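Flonley Forum
Home | Boards | New posts | Search | Log in

Filed under: Handheld rigs > Setup & upkeep

Lurik pair, left side loses tracking after pad change
Print this thread | E-mail to a friend

**mosquito_bench**

Quick one, have to be out the door soon. We run a Lurik pair, two handhelds with the marker cubes, chest harness with the little monitor on it. Changed finger pads on both sides in June. Right is fine. Left drops tracking every time the arm goes out past a certain point. Not instantly. You get a few good reaches and then the pose starts to wander and then it's gone.

Already swapped the cable end for end, no change. Reflashed, no change. Cleaned the cube faces, no change.

What I do now, in order, tell me where I'm dumb:

1. Harness on first, waist belt snug, THEN shoulder strap. Other way round and the monitor mount sags.

2. Grippers in hand, arms out, look down at both cubes. Wait for the light on the cube. Fingers open and close all the way, twice. Wrists rolled out so the faces are clear of the sleeves.
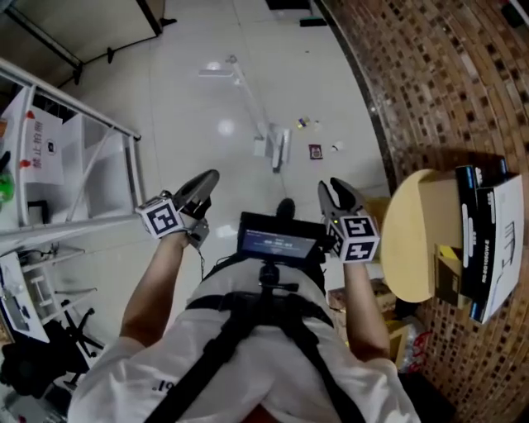
3. Zero both. Fingers fully closed, pads touching, no squeeze. Squeeze and it stores the squeeze.

4. Walk the length of the hallway, arms out, watch for dropouts. This is where left goes.

5. Swear, go back to 3.

Zero values look sane on both sides btw. Left was always a bit worse but usable.

**tallow**

You did pads so you had the fingers off. Did you take the cube off too? On mine you can't get the driver to the inner finger screw with the cube on, so everybody pulls it, and then it goes back on a hair crooked. A hair is all it takes.

Loosen both cube screws, push it down flat with your thumb, snug one, snug the other, then go back to the first. Don't do one all the way and then the other, it walks.

**mosquito_bench**

yes had it off. both sides though. and right is fine

**tallow**

Right got lucky. Do it anyway.

**Pinnock**

Disagree w/ tallow. A crooked cube gives you a constant offset. It would be wrong from the first second and stay wrong by the same amount. He says good for a few reaches then wanders. That's something moving.

My money is on the cable. How does it leave the gripper on the left? If it just hangs down toward your body, every full reach pulls on the connector, and the connector is right under the cube base on that thing. We had exactly this at Zandside. Fixed it with a loop of slack and a hook and loop tie at the forearm. Not on the gripper body, on the forearm, or you're just moving the pull somewhere else.

Also people replace that cable with whatever is in the drawer. We had one somebody made up from 28 gauge and it was stiff as a coathanger because of the jacket. Use the soft one.

**mosquito_bench**

It hangs, yeah. No tie. Original cable, it's soft.

But it's one that hung like that before the pads too and it worked.

**Pinnock**

worked "a bit worse but usable", your words

**oddbolt**

Both of you are skipping the floor. If it's shiny tile the tracker picks up the cube upside down in the reflection and has a little argument with itself. Low reaches are the worst. Ask me how long I spent on that. Throw a mat down and try the same reach over the mat.

**tallow**

Floor would hit both sides the same

**oddbolt**

Only if the lights are the same on both sides. Move 2 steps over and it changes.

**Iveta Jelínek**

Please, one change at a time. If he ties the cable and reseats the cube and puts a mat down and it works, we've learned nothing and it comes back next month.

Order I would go: do nothing to the gripper. Hold it still on a table, not in the hand. Wiggle the cable by hand and watch the pose. If it jumps it's the connector, or the cube is loose. If it doesn't jump, push the cube sideways with a finger. If that jumps it's the seat. Whole thing is a coffee break of work.

And what pads did you put on? The ones from Wouters come thicker than what ships on the fingers. If you don't redo the zero the fingers think they are closed when they are not. He did redo it, good, but it also loads the linkage more at full close and that will shake a cube screw loose over time.

**mosquito_bench**

Wouters pads, yes. Both sides. Scuffed the finger with 500 grit, wiped, stuck on, left overnight under a clamp.

Table test done. Cable wiggle, small jump. Cube push, BIG jump. So I'm annoyed to say it's both? Front screw on the left cube was finger loose. I tightened that thing myself.

**tallow**

thank you, goodnight

**Pinnock**

Cable wiggle also jumped. Half a point.

**Iveta Jelínek**

The cable jump may be only the same loose cube, if the connector pushes on the base. Tighten first, then wiggle again. Do not tie anything yet.

**mosquito_bench**

Tightened the way tallow said, back and forth between the screws. Wiggle again: nothing. Push: nothing. Zeroed both, pads just touching. Then out to the hallway for the long walk, brick wall on one side so at least it's easy to see when the view starts to lag. Went toward the far doors and back, arms out, past the point where it always dropped. Held.

Did 100 open/closes on the left after that just to see if the screw backs off. Still tight. Going to mark it with a paint pen so I can see if it creeps. Looking out over the body of one of them, hallway end:
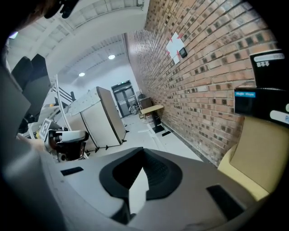
**Pinnock**

Threadlocker, the blue stuff, on both cube screws before you close this out. Paint pen only tells you after it has already moved. Tiny drop, those holes are shallow and if you flood them it comes up under the cube base and then you've got your crooked cube back.

**tallow**

Please don't. You will have that cube off again at the next pad change and those heads round out if you look at them wrong. Paint pen and check it every morning. I've run mine dry for ages.

**Pinnock**

Blue comes off with a hand driver. I've never rounded one. Buy a better driver.

**oddbolt**

seconding the better driver

Still say try the mat. Hallway floor and your tile are different animals, a good walk in one says nothing about low reaches over the other.

**mosquito_bench**

Fair. Will do low reaches over the tile next, no mat first, then with. Leaving the screws dry for now so I only change one thing (hi Iveta).

Do I tie the cable or not?

**Iveta Jelínek**

Tie it. Loop at the forearm as Pinnock said. Even if it was not the cause this time it's pulling on something. But after the tile test, not before.

And write the pad change on a card somewhere with what you did to the cube. Next person will pull the cube, put it back, and start this same thread.

**mosquito_bench**

ok. Card's taped inside the case lid now. "Cube screws: alternate, push flat, check after 100." Handwriting is terrible but it's there.

Tile test: low reaches, no mat, left held, right had one short flicker near the end. Right!! So now oddbolt gets a point. With mat, no flicker on either but I only did a short run before someone needed the room.

Cable's tied at the forearm, enough slack to reach straight out and roll the wrist. Feels odd for a minute and then you forget it.

**oddbolt**

Check the right cube screws while you're there, before you blame the floor. I know what I said.

**mosquito_bench**

Rear one took a quarter turn. Gonna redo the low reaches without the mat tomorow and post numbers.

Reply | Watch this thread | Back to Setup & upkeep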